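Chapter 3
Setting Up a Work Surface

Most of the trouble in a small repair shop starts at the bench. A screw rolls off, a part gets set down in the wrong spot, and an hour goes into finding it. This chapter covers the choice of a table, its height, and the way its top is divided up. Tools come later, in Chapter 4.

Lovisa Lie ran the clock repair room at Dahlgren for many years and kept 39 notebooks on how jobs were laid out. Her first rule was to give each job a mat or board of its own – and to leave the rest of the table alone.
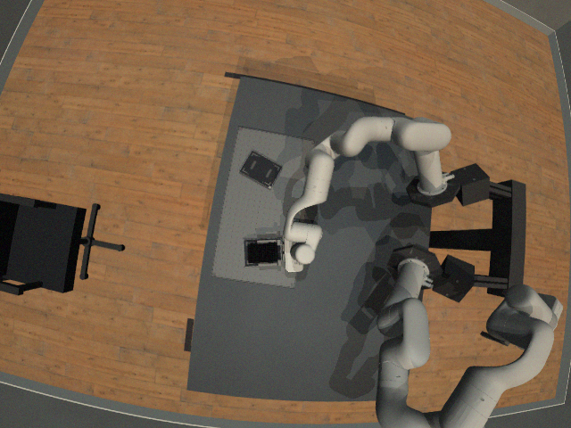
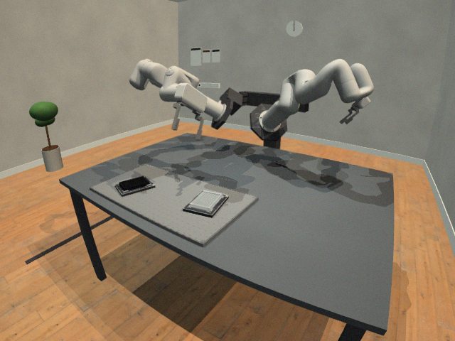
A table with the work area kept to one part of the top.

Height matters as much as layout. A bench for fine work should come up higher than a desk, so that the forearms rest on it without the back bending. For sawing and filing, a lower bench is better. Shops with room for only one table usually pick the higher one and stand on a low platform for heavy jobs.

Terms to know in this chapter: work zone, parking zone, reach, bench height.

3.1 Measuring Your Reach

Sit at the table with your elbows at your sides. Without leaning, sweep one hand across the top and mark the curve it makes with chalk. Do the same with the other hand.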